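4주차 강의 노트: 흰 방에 검은 테이블 놓기

지난주에 과제 받아 보고 좀 놀랐어요. 다들 가구부터 고르셨더라고요! 소파 사진이 먼저 나오고, 벽이랑 천장은 맨 마지막 장에 손톱만 하게 붙어 있고요. 그래서 이번 주는 순서를 뒤집어서 방부터 봅니다. 수업은 702호에서 했고, 못 오신 분들이 노트라도 달라고 하셔서 제가 말한 걸 거의 그대로 옮겨 적었습니다(농담은 좀 뺐어요).

## 1. 흰 방은 생각보다 까다롭다

벽도 희고 천장도 흰 방에 들어가면 다들 "깨끗하네요" 하고 끝내시는데, 저는 제일 먼저 모서리를 봅니다. 천장에 보가 지나가면서 단이 지는 곳이요. 같은 흰색 페인트를 발라도 면의 방향이 다르면 밝기가 다르게 보이거든요. 스케치할 때 그 단을 빼먹으면 방이 종이 상자처럼 납작해집니다. 연필로 선 하나만 더 그어 주세요.

그다음이 창입니다. 창틀이 짙은 회색이면 흰 방에서 그 선이 꽤 세게 읽혀요. 저는 이걸 좋아하는 편입니다. 어두운 색이 이미 한 군데 있으니까 가구 쪽에 어두운 색을 하나 더 데려와도 혼자 튀지 않거든요. 창턱은 벽이랑 같은 흰색이면 그냥 두세요. 거기에 화분을 줄 세우고 싶은 마음은 저도 압니다만... 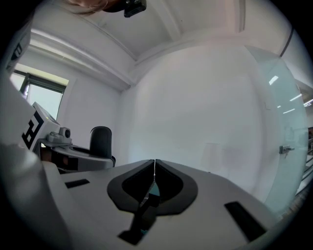

그리고 빛이요. 흐린 날 오후 세 시쯤의 빛을 꼭 한번 보세요. 그림자가 흐릿해서 물건의 색이 제일 얌전하게 보이는 시간이에요. 맑은 날 정오에만 샘플을 대 보고 결정했다가 저녁에 후회하는 경우가 정말 많습니다. 조도계가 있으면 테이블 윗면에서 재서 노트에 적어 두시고요. 이번 과제에서는 책을 읽을 자리의 목표를 500럭스로 잡고 계산해 봅시다. 없으면 신문을 펴 놓고 편하게 읽히는지만 적어도 점수 드려요.

Eckhard Stöcker 선생님 강의록에 제가 자주 꺼내 보는 대목이 있는데, 방을 보러 가면 처음 십 분은 아무것도 재지 말고 앉아만 있으라는 얘기예요. 저는 성격이 급해서 아직도 오 분이면 일어납니다. 여러분은 저보다 잘하실 거예요.

## 2. 가운데에 무엇을 둘까

이제 테이블로 갑시다. 바닥이 어두운 나무 널이고 갈색이랑 회색 줄무늬가 섞여 있으면, 상판 색을 정할 때 머리가 아파요. 보통은 밝은 걸 올려서 대비를 주자고 하시죠. 그런데 검은 대리석에 흰 무늬가 굵게 들어간 둥근 상판도 저는 아주 좋다고 봅니다. 바닥하고는 어두운 정도로 이어지고, 무늬는 벽의 흰색을 받아 주니까요. 게다가 널은 쭉쭉 곧은데 무늬는 제멋대로 뻗으니 선끼리 싸우지도 않아요.

둥근 테이블 치수는 도면 연습용으로 지름 700mm, 높이 620mm를 드릴게요. 의자를 빼고 사람이 앉았을 때 다리가 어디로 가는지까지 그려 오세요. 평면도에 동그라미 하나 달랑 있는 거, 이번엔 안 받습니다! 발이 테이블 옆으로 나오면 나오는 대로 그리시면 돼요.

상판 위는 적게 둡니다. 흰 원통 갓에 황동 받침을 단 스탠드를 가장자리 쪽에 붙이고, 짙은 청록색 상자를 가운데 가까이에 세로로 하나. 검은 돌 위에서 황동은 조금만 있어도 금빛이 확 살아나고, 청록은 가까이 가야 색이 보여요. 저는 이런 색을 '두 번째 인사'라고 부르는데요(제 멋대로 붙인 말이니 시험지에 쓰지는 마세요), 들어올 때는 모르다가 앉으면 보이는 색이라는 뜻입니다.

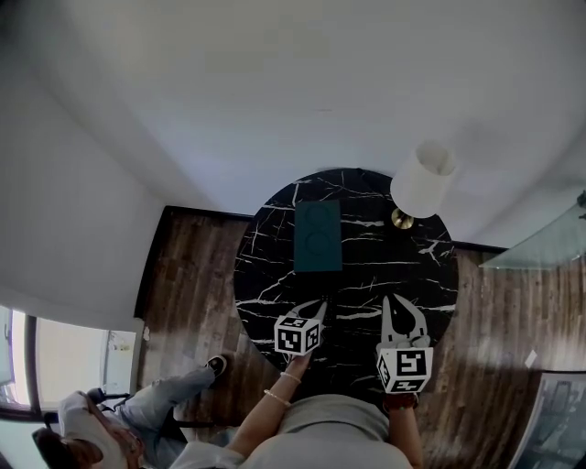

*읽는 시간: 3분*

스탠드 자리 얘기를 조금 더 할게요. 가운데에 놓으면 마주 앉은 사람 얼굴을 갓이 가립니다. 가장자리로 밀면 손 쓸 자리가 넓어지고요. 다만 둥근 상판은 모서리가 없어서 '구석'이 따로 없잖아요. 앉는 사람을 먼저 정하고, 팔이 제일 덜 가는 쪽을 고르세요. 전선도 그쪽으로 떨어뜨리면 발에 걸릴 일이 줄어듭니다.

상자는 뚜껑 장식을 한번 만져 보고 고르시라고 하고 싶어요. 동그라미 윤곽을 눌러 새긴 정도면 충분합니다. 둥근 테이블, 둥근 갓, 동그란 장식, 이렇게 같은 모양이 크기만 바꿔 가며 되풀이되는 게 좋더라고요. 인쇄로 무늬가 들어간 상자는 대리석 무늬랑 같이 두면 좀 시끄러워요.

## 3. 수업 중에 나온 질문

**대리석이 부담스러우면요?**
무늬목이나 세라믹도 괜찮아요. 대신 샘플은 꼭 바닥에 내려놓고 위에서 내려다보세요. 세워 놓고 볼 때랑 무늬 크기가 전혀 다르게 느껴집니다.

**컵 자국은요?**
받침 쓰시고, 레몬이나 식초 같은 건 바로 닦으세요. 검은 돌은 자국이 더 잘 보여서 저도 늘 행주를 옆에 둡니다.

**의자도 검은색이어야 하나요?**
프레임이 검으면 편하긴 해요. 창틀, 상판, 의자가 한 줄로 묶이니까요. 그래도 천 색은 밝게 가 보셔도 됩니다.

## 과제

- 자기 방의 벽과 천장이 만나는 모서리 스케치 한 장
- 위 치수로 둥근 테이블 평면도, 앉은 사람 포함
- 상판에 올릴 물건 두 가지와 그 이유, 세 문장 안으로

샘플 책은 Stuvau랑 Poirier 것을 702호 선반에 꽂아 두었고, Truseck 책은 지금 옆 반에서 보고 있어요. 돌려받으면 공지할게요. Tatar 조명 카탈로그는 다음 주에 나눠 드립니다. 줄자 꼭 챙겨 오세요!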